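Vultport Kitchen Sim Pack, data card

Release: July 2025
Maintainer: Hidayah Nugroho, Drevport

The pack holds 600 simulated episodes of single-arm handling on cluttered kitchen counters. Objects, surfaces and starting poses are randomized per episode. Colour and shadow settings are stored in the episode header.

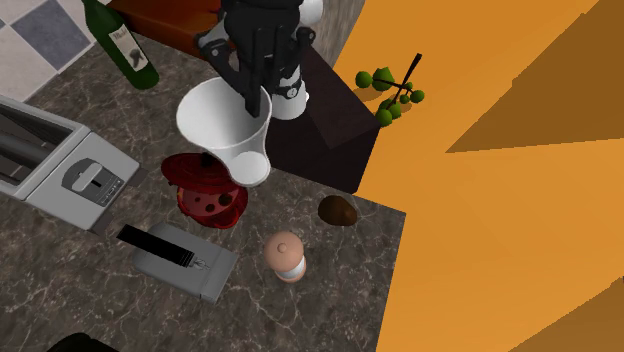
Rendered view: gripper finger inside the mouth of a tilted white vessel, red pot alongside.

Of the 600, 555 carry a success flag. The rest are kept as failures and should be filtered out before behaviour cloning. Shadow edges are stepped at the default render quality; raise it in the config if that matters for your model. Grasp labels were checked by Pieter Boersma.

Known issue: lid contacts are logged twice in 9 episodes.

Contact: Drevport data desk | © Drevport | Back to top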